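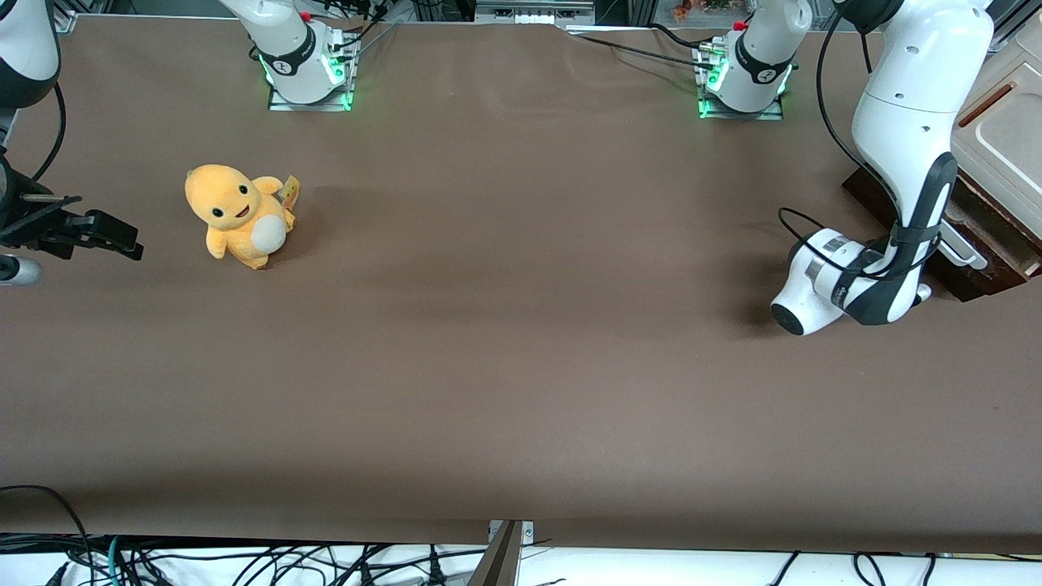 Bandale Soft Toys - product meeting, 11th January

**Present:** Henok Gebreyes (chair), design, purchasing, sales, warehouse, customer service (taking minutes)

**Apologies:** accounts

**1. Minutes of the last meeting**

Agreed with one correction. Under item 5, "returns" should read "reorders." Henok will fix the copy on the shared drive.

**2. Matters arising**

The carton labels have been reprinted with the new warehouse address. Old labels can be used up on samples and internal boxes only.

The scale in the packing area is still reading heavy. Warehouse has asked for a service visit and is waiting on a date. Until then, parcels near a postage limit are to be weighed again at the front desk.

**3. Flunico, yellow**

Most of the meeting was spent on this item.

Design reported that the yellow Flunico is close to final. The body color is the softer orange-yellow picked before the holidays, and the belly patch stays cream-white. Sales asked again whether the patch could be pure white to match the catalog drawing. Design said pure white looks harsh next to the yellow and shows dirt sooner. Agreed to keep cream-white and change the drawing.

Face: the open smile stays, with the pink inside the mouth. There was some discussion of the eyes. Sales has had comments from Daltetti, who would stock it in their gift shops, that the eyes are small for the size of the head. Henok said he likes them small and that bigger eyes make it look like every other toy on the shelf. Customer service agreed. No change.

Arms: the short raised arms were kept. Design had tried a longer arm, but it hung down and took away from the belly. The pattern for the long arm is to be marked as withdrawn so it isn't sent to the factory by mistake.

Tag: the yellow paper tag behind the shoulder was thought to be in the wrong spot. It sticks up and is the same color family as the body, so from the front it can be taken for part of the toy. Options raised were moving it lower down the back, changing the color, or using a loop at the foot. Purchasing pointed out that a foot loop would need a new die and would hold up the order. Agreed to move it lower and ask for a price on cream paper. Design to send a marked-up drawing to the factory.

Standing up: sales wants it to sit on a bare shelf without a prop. Design said the base can take more weight pellets if the stuffing in the head is eased off a little. Warehouse asked that the finished weight be confirmed before cartons are ordered, as happened too late with the last line.

**4. Order quantity and supplier**

Purchasing has a quote from Matubbar for a first run of 2,000, all yellow. Sales had hoped to split the run with a green version. Matubbar will do this but treats each color as a separate order, with a separate setup charge. Agreed to go with yellow only and look at green after the April figures.

The Matubbar quote is good for 19 days. Purchasing would like the tag question settled well before then - the price assumes the tag as it is now.

Care label wording has come back from the safety consultant with two changes. Both accepted. "Surface wash" replaces "spot clean," and the age line moves to the top.

**5. Catalog and shops**

Flunico will have its own page in the spring catalog. Sales to write the text and keep it short. The creature is not to be called a bear, a chick or any other animal. Henok repeated that it is a Flunico and the shops can decide the rest.

Daltetti has asked for two display samples ahead of delivery. Agreed, provided they come back or are invoiced.

**6. Customer service**

Quiet start to the year. A few emails about late holiday parcels, all answered. One customer asked for a replacement ribbon for a discontinued rabbit. Warehouse thinks there is a bag of them on the top shelf by the loading door and will check.

**7. Any other business**

Sample closet: too full to close. Design to pull out anything older than last spring and offer it to staff before it is donated.

Parking behind the building will be restricted while the drain is repaired. Notice to follow from the landlord.

**Actions**

- Design: marked-up tag drawing to the factory; correct the belly color in the catalog drawing; withdraw the long arm pattern
- Purchasing: price for cream paper tags; confirm the yellow-only order with Matubbar
- Design and warehouse: finished weight, then carton order
- Sales: catalog text; reply to Daltetti on eyes and samples
- Warehouse: scale service date; rabbit ribbons
- Henok: correct the last minutes

Next meeting to be set once the tag price is in.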